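Ticket: live transcript drops out during foreign affairs hearings
Status: open

Hi again! I run the captions desk for Winstead, and our feed from Ullon died twice more on Friday, both times right in the middle of the minister's answers on the border security talks (of course). The first drop hit at line 132 and the player just sat there spinning. I restarted the browser, cleared the cache, tried my other laptop, same thing. 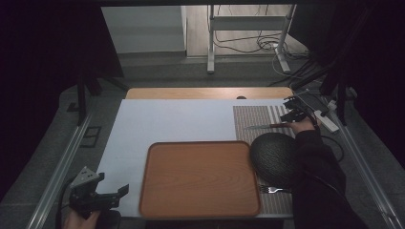

I also bumped the buffer from the default up to 700 like your help page says, and that got us through the opening statements, but once the questions started it froze again! The Fundov backup feed stayed up the whole time, so I don't think it's our connection. Log's attached. Could someone look before the next hearing?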